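Mondura sightings table — README

Read this before you plot anything. Most of the mistakes I've seen made with this table came from skipping straight to the map.

What it is

One CSV of butterfly sightings from the Mondura hillside transects, plus a second, much smaller file of tag recoveries. The sightings file has 522 rows. Each row is one observer reporting one species at one stop. It isn't one butterfly. If two people stood at the same stop and both wrote down the same painted lady, you have two rows and one painted lady, and the table can't tell you so.

Coverage

There are 19 stops between the Sala gate and the upper meadow. They were chosen for being easy to walk to. I've read a project summary that calls them "representative of the hillside" and I don't believe it. The north slope has no stops at all, and the wet ground below the Bruder fence was dropped after the first season when the path washed out. A blank on the map there means we didn't look.

Most of the records fall in October, when more people come out. Do not read the October bump as a migration peak. It may be one. This table is a poor way to find out.

Columns

stop_id: 1 to 19, lowest stop first.
species: common name as the observer wrote it, spelling fixed, nothing else changed.
count: what the observer put down. See below.
confidence: high, medium or low, picked by the observer. People who are new to this pick "high" a lot.
weather: free text. "Nice" appears often.
wing_wear: 1 (fresh) to 5 (tattered). Only filled in when the animal was netted.
tag_code: as read in the field, blank if none.

Counts

Small counts are probably fine. Anything above a dozen is a guess, and the guesses pile up on round numbers. One row says 2000. That was a roost at dusk, written down by a single person, and I would not put it in an average. I left it in because deleting rows I don't like seemed worse.
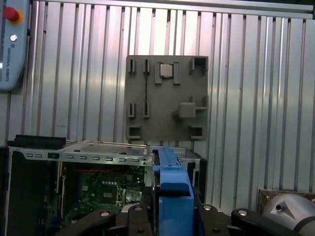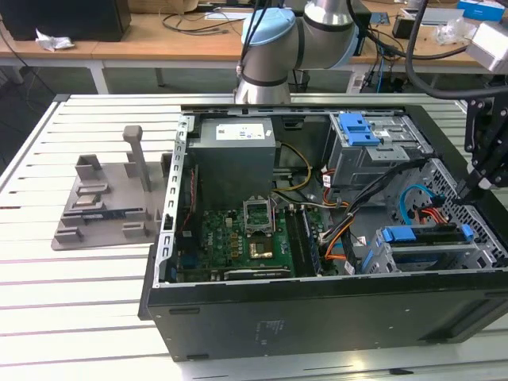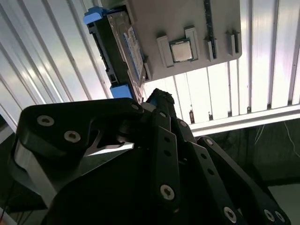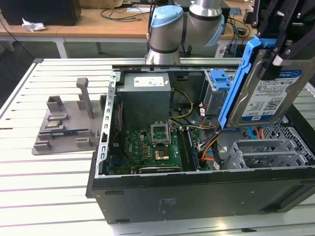
Species calls

Boonsong Rungrueang checked every netted record against the specimen notes and changed 23 of them. Nearly all were skippers. The sightings made on the wing were never checked and can't be, so if a fifth of your argument rests on skippers seen in flight, find another argument. Viceroys and monarchs are also mixed up in places. Where the observer wrote "monarch?" the question mark has been kept in the species column — please don't strip it out with your cleanup script.

Tag recoveries

The recoveries file links a tag code to a stop and, where we got an answer, to the group that issued it. Several codes never got an answer. Worn tags are hard to read, and a B and an 8 look the same on a scuffed one. I've seen long flight distances worked out from a single code that might have been misread. Treat any distance built on one tag as a story until somebody finds the paperwork.

Wing wear gets used as a stand-in for distance flown. A butterfly can get ragged in one bad afternoon in a bramble patch, so I wouldn't lean on it.

Rillix import

The first season was typed up in Rillix and exported. The export turned empty counts into zeros. We put back the ones we could match to paper sheets, but a zero in the first season may still mean "not written down." Zeros in later seasons are real zeros, or at least somebody typed them on purpose.

Uses I'd be comfortable with

Which species turn up at which stops. Rough first and last sightings in a season. Teaching people what messy field data looks like.

Uses I wouldn't

Population trends, density, anything with "decline" or "recovery" in the title. The number of people walking changed every season and we didn't record it until the last one.

Version

Last edited March 7, 2018. Corrections are welcome if they come with the stop number and a scan of the sheet. Corrections from memory go in a separate notes file and stay there.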